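Boards > Robotics & Automation > Methods and Results > Simulated evaluation

Can I trust a success rate that was measured in a simulator?

slowgripper

I'm trying to decide how much weight to put on a result and I'd like opinions from people who have run this kind of thing themselves. The Jacquet benchmark people put out a write-up where they test three manipulation policies on 4 tabletop tasks, all of it inside the Wevex simulator, and then argue that you can rank policies this way without touching a real arm. The best of the three, Vudik, gets 33 successes out of 37 trials on the task where the arm has to put a thin stick into a mesh cup. The write-up says the ranking in simulation matches the ranking on hardware.

That last sentence is doing an awful lot of work and it gets one paragraph. There is a hardware table, but it only has the order of the three policies, no raw numbers, and no word on how many real trials went into it. I have looked through the appendix twice and all I can find is that the real setup was "matched as closely as practical."

My own situation: we have one arm and it is booked most of the day. Evaluating a new checkpoint properly eats a whole afternoon, with somebody resetting the table between runs. If I could do that overnight in Wevex I would be thrilled, and my boss would be even more thrilled, which is part of the problem. He has seen the 33 out of 37 and now that number is in a slide.

What bothers me:

The policies were trained on real camera footage and are being shown rendered images. I know the renders have gotten good. I don't know that "looks good to me" is the same as "looks the same to the policy."

A mesh cup seems like a lousy thing to simulate. Is the collision shape a real hollow cup with a rim, or some simplified lump with a hole in it? The write-up doesn't say.

They never define success for that task. It is called "stick in cup" and that's it.

I'm not looking to trash the paper. I would like to know if there is a sane way to use numbers like these, and what I should check before I let anybody cancel our arm time over it. Links to other write-ups are fine but I'd prefer to hear what went wrong for you.

benchtop_regular

Sim numbers are fine if you treat them as sim numbers. We use Wevex every week. If a checkpoint falls on its face in there, it usually falls on its face on the table too, so it saves you from wasting time on the obvious duds. I wouldn't overthink it.

As for the rendered images, modern policies are trained with so much color jitter and cropping that I doubt they care. Ours doesn't seem to. The cup thing I can't speak to, we do drawers and blocks mostly.

Just run both for a while and see if they agree. You'll get a feel for it.

(Edit: to be fair, we have had one checkpoint that did great in Wevex and then would not close the gripper on the real arm at all. That was a calibration problem on our side though, I think. We never really tracked it down.)

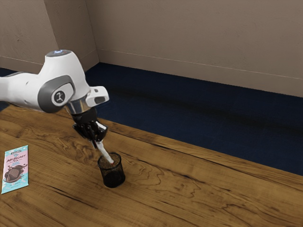 offset_table
Moderator, Methods and Results — runs manipulation evaluations at Fendton

I disagree with a fair amount of the answer above, and the edit at the bottom of it is the reason. "It did great in simulation and then wouldn't close the gripper" is exactly the kind of event you need to track down, and "I think it was calibration" is how these things get buried. I've buried a few myself.

Take your points in a different order, starting with the definition of success, as that one is the easiest to get wrong and the cheapest to check.

Look at the moment in the render where the black fingers are still closed on the white stick and the tip is just into the opening of the cup. Is that a success? A checker that asks "is any part of the stick inside the cup's volume" says yes. A checker that asks "is the stick resting in the cup with the gripper open" says no, or at least not yet. Those two rules can give you very different totals on the very same set of rollouts, and a policy that reaches the rim and then freezes will look wonderful under the first one. When we built our own version of the cup task at Fendton we began with the loose rule without giving it any thought. Somebody went through the saved videos by eye and found a pile of "successes" where the hand never let go. We had already reported the number internally. It was not a fun week.

So before anything else, write to the authors and ask for the checker code, or at least for the rule in one sentence. If they can't give it to you in one sentence, I would stop reading the table.

Next, the cup. You're right to be suspicious. Looking like mesh and behaving like mesh are separate jobs in a simulator. The picture can have every little hole in it while the physics underneath uses a plain wall, and for this task a plain wall may be perfectly OK. What matters a lot more is the rim, and how heavy the cup is, and how much it slides. On our real table a stick that catches the rim tips the cup over or shoves it along. In our first Wevex scene the cup barely budged, so a sloppy approach got rescued: the stick hit the rim, scraped along and dropped in. Real arm, same approach, cup on its side. You can test for this without any policy at all. Script the arm to bump the rim from the side, in simulation and on the table, and compare what the cup does. If they don't look alike, fix that before you run a single checkpoint.

The visual side is where I'm least sure, and I don't believe the people who say they are sure. A good render has wood grain, soft shadows, a nice highlight on the metal flange, and you look at it and relax. The policy isn't relaxing. It may be leaning on something you don't notice, such as how dark it gets under the gripper or where the table ends and the carpet begins. And "we train with color jitter" doesn't settle it, with respect to the previous poster. What you can do is take rendered frames and real frames with the arm in the same pose, feed both to the policy, and compare the actions that come out. If they diverge badly on frames that look like twins to you, you have learned something for very little effort. Also move the junk around. A candy bar off to the left of the cup should not matter to a stick-in-cup policy. Slide it, rotate it, take it away, run again. If the score moves by a lot, then the score was partly about the candy bar.

Then the ranking claim, which is the part I find weakest. Three policies can only be put in a handful of orders. Getting the same order in both places will happen by luck fairly often, and if one of the three is plainly bad (in these comparisons there is usually an old baseline thrown in), the order is half decided before you begin. I'd want more policies, and several close together, as that is the comparison you will be making in practice. You are not going to ask the simulator whether your new checkpoint beats something terrible. You're going to ask if it beats last month's, by a little. Agreement on the first question tells you next to nothing about the second.

On 37 trials I'm less harsh. It is a decent count for real hardware. For a simulator it is oddly small, given that you can leave the thing running all night, and I would ask why they stopped there. Maybe they matched it to the real runs, which would be a good answer. Maybe rendering was slow. Either way 33 of them is a number with a wide band around it, and your boss's slide should show the band.

What I do with all this — and we have not given up any arm time for it — is use Wevex as a filter at the front. Checkpoints that fail there get looked at, not thrown out automatically, because we have also seen the reverse, a policy that was hopeless in the render and decent on the table. Whatever survives goes to the arm, with starting positions written down beforehand so the two sets of runs can be paired up one by one. The paired list is the thing worth keeping. Two totals that happen to be close can hide completely different failures: if the simulated runs fail at the grasp and the real ones fail at the rim, you don't have agreement, you have a coincidence.

I would not cancel anything on the strength of that write-up. I might change my mind if they publish the paired runs.

slowgripper

Thanks, this is more than I hoped for. I did write to them about the success rule. The reply says "tip below rim at episode end," with nothing about the gripper being open. So a closed hand holding the stick in the cup counts. I've asked for the slide to be taken down, we'll see.

We have a scripted rim bump running on the real table now. I don't have the Wevex side of it yet.

wirebasket

Adding one small thing on the cup. Check what the simulator does with thin objects at your time step. We had a stick go straight through the wall of a container and get scored as a success, more than once, on a task that looked a lot like this one. It only showed up when the arm moved fast. The saved video had too few frames to catch it, so we only saw it after logging the contact data and finding no contact where there had to be some.

Shorter time step fixed it and the success rate dropped. Nobody here had asked for that number again until then.

I don't know if the Jacquet scenes have this problem. I'd ask for their time step along with the checker.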